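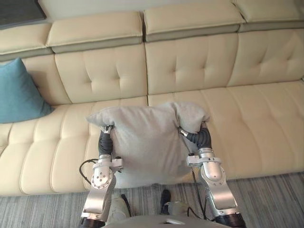
2 min read

Zudville Residents' Association
Minutes of the regular meeting, 4/13/23

Chair: Keir Baxter. Quorum met. Minutes of the previous meeting approved without changes.

1. Lounge furnishings
Cleaning schedule for the shared lounge reviewed. Sofas and pillows to stay on the current rotation. Request for a second coat rack deferred.

2. Water main, Dremard Street
The contractor, Choo, has submitted a revised bid covering 348 feet of pipe between the pump house and the north gate. The earlier bid left out the valve at the corner. Members asked if the sidewalk would be restored to full width. Choo's letter says yes, but the drawing shows a patch only. Chair to get this in writing before signing.
Motion to accept the bid subject to that point: carried, 5 opposed.

3. Parking permits
568 permits issued to date. Of these, 179 are for second vehicles. The old blue permits are no longer valid and cars showing them will be ticketed once the grace period ends. A proposal to charge more for second vehicles was discussed at length -- no motion was made.

4. Storm drains
Two grates on the east side remain blocked. The county has been notified again. Work order number to be posted on the notice board when received.

5. Jindance booking system
Double bookings of the hall continue. The fault appears when a recurring booking is edited after payment. Until it is fixed, changes go through the office by phone. Contract renewal is due in September; the chair will request a price for one year only.

6. Other business
Gate light on the footpath is out again. Noise complaint from Building C handled by letter.

Action items
Baxter: written confirmation from Choo; Jindance price.
Office: county follow-up; permit notice to all units.

Meeting adjourned at 8:40 p.m.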